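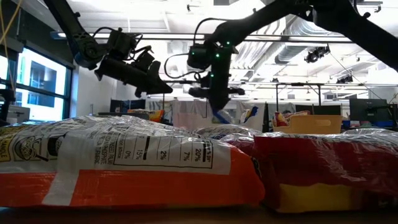
Felterell is a reporting service for people who have their savings in several managed accounts and want to see all fees on one page. Each account provider sends a statement in its own format, and the costs are often written in different places and with different names. On a bag of food the nutrition table has a "% DV" heading and thick and thin black lines between the entries, so a person who knows one table can read the next one. We wanted the same habit for account costs. Felterell takes your statements and puts every charge in the same order, with the same words, each quarter.

## What the report contains

The standard report has 2 pages. The first page shows the total cost of each account for the quarter, in dollars and as a percent of the average balance. The second page divides this cost into lines:

- advisory fee
- fund expenses inside the account
- trading and custody charges
- cash balance, and the interest paid on it

If a charge does not appear in the statement, the line stays in the report with the word "none stated." We do not estimate missing charges. You can ask your provider for the number and type it in by hand, and it will be marked as your own entry.

Accounts of a couple or a family can be grouped, and then each person gets a subtotal. Closed accounts remain in the report until the end of the year in which they were closed. 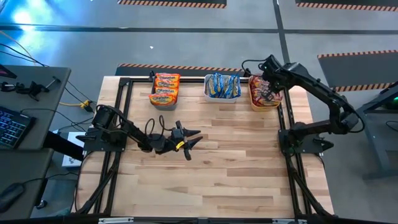

## Plans and prices

| Plan | Accounts | Price per month |
|---|---|---|
| Felterell Basic | up to 3 | $2 |
| Felterell Household | up to 33 | $3 |

Both plans include the same report. Payment is monthly, and you can change the plan at any time; the new price starts with the next month. Reports you have already received stay available for download after you cancel.

## Connecting your statements

Statements can be uploaded as PDF or CSV files. Customers of Brirnon and Dinutwood can also connect directly, and the statement arrives without upload. For Sekiguchi accounts the direct connection is planned for June. Please upload the files until then.

Scanned paper statements are accepted if the text is straight and complete. These are checked by a person, so the report can take until the next working day.

Felterell does not give investment advice and cannot move money in your accounts. The connection is for reading only.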